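Progress report to the Enari Fund
Soltden disassembly cell, open day
September 27, 2020

The open day went ahead as planned, in the sense that it was held and people came. We had 30 visitors in 2 groups, plus a delegation from Huenchumán who joined both groups and ate accordingly.

The demonstration was the desktop computer teardown you asked us to put in front of an audience. The tower lies on its side with the panel already off, and the two arms share the work of getting parts out of it. Panel removal was in our original proposal. It is now in our revised proposal, under December.

Older towers remain our preferred material. They are roomy, the fasteners are where you expect them, and they arrive in quantities that suggest every office in the region has emptied the same closet.
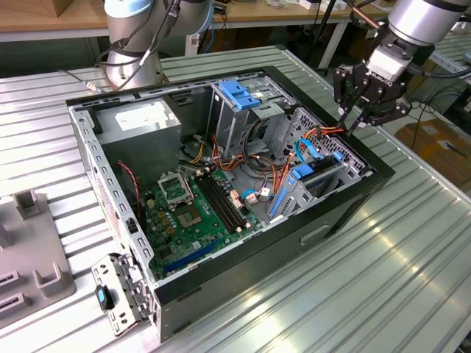
Cables are still the hard part. A drive sits where it was put, but a power lead has opinions, and the planner spent a good deal of the afternoon considering them. The first group saw a clean run. The second group saw a long pause, which several of them took for a safety feature - we have since written it up as a planning timeout.

Questions were mostly about speed. A visitor from Onumier asked whether a person with a screwdriver would be quicker. Yes, for now, and we said so.

Spending on the day came to 1900 against the events line, of which 125 was parking signs. The signs pointed to the wrong lot for the first hour. We are keeping them for next time, with new arrows.

Next period: cable handling, then cable handling again, and the side panel if the schedule allows.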